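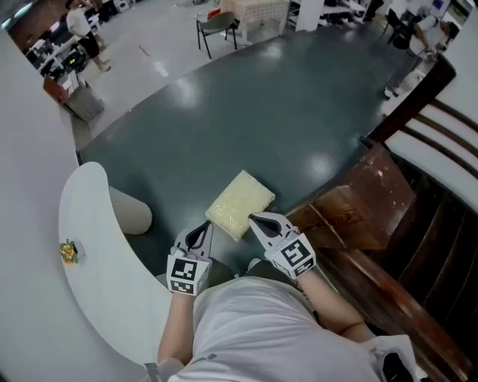 Home Reviews Opinion Archive Contact

Filed under: Opinion / Camera Support

Payload figures for small camera supports are quoted in a way that helps the seller more than the operator. A maximum load is printed on the box, and buyers treat it as a working load. The two differ, and the trade should print both.

Take the Molari arm I used through November. Its stated limit is 3 kg. At that weight the spring is at the end of its adjustment, and any change in lens position tilts the post. With a lighter camera the arm floats properly and the gimbal can be trimmed by hand. The maker's leaflet mentions none of this. It gives one number and a drawing of a knob.
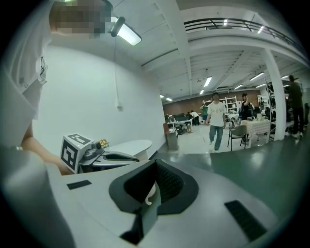

Homosholm, December 18, 2025

Massawe does slightly better with its vest and arm kit. The manual has a chart of load against spring setting, in 16 steps, but the chart leaves out the monitor, the battery plate and the cable. On my rig those add 513 g. A beginner who follows the chart will set the arm too soft and blame the bearings.

My proposal is simple. Print a lower limit, an upper limit and the range in which the arm holds level through its full travel. State whether the battery is included. Kanini Temba argued for the same thing in her review of the Skurkirmont sled, and was told by the distributor that customers prefer a single figure. I doubt that many customers were asked. A table takes 20 lines of a manual, and most of these manuals have blank pages at the back.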